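Workshop notes: the Ellis grippers

The second pair of Ellis hand-held grippers is now in use at the Drisell Road workshop. The bodies differ from the January pair only in the jaw mount, which now takes two M3 screws a side. Each carries a cube with printed markers so that its position can be worked out from video. Cable length is 135 cm, enough for seated work at the table.

Current work is on household objects that need one hand to steady and one to lift. The desk telephone is the hardest so far. The handset is smooth, the cradle is shallow, and the coiled cord pulls sideways once it is stretched.

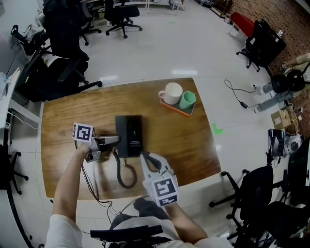
Right-hand gripper closed on the handset, left-hand gripper forward.

We have logged 649 attempts, of which 27 were thrown out for lost markers. Most of the losses came with one cube turned too far from the lens. Tilting the mount towards the user should help, and a revised part is on the Sernow printer queue.

Jaw lining remains an open question. The present strip lasts for over 400 closures before it starts to lift at the tip. If you have offcuts of thin rubber sheet, leave them in the tray by the lathe, marked with the thickness.

Trondton Shared Workshop newsletter | Aug 19, 2019 | Contact the editor | Back to top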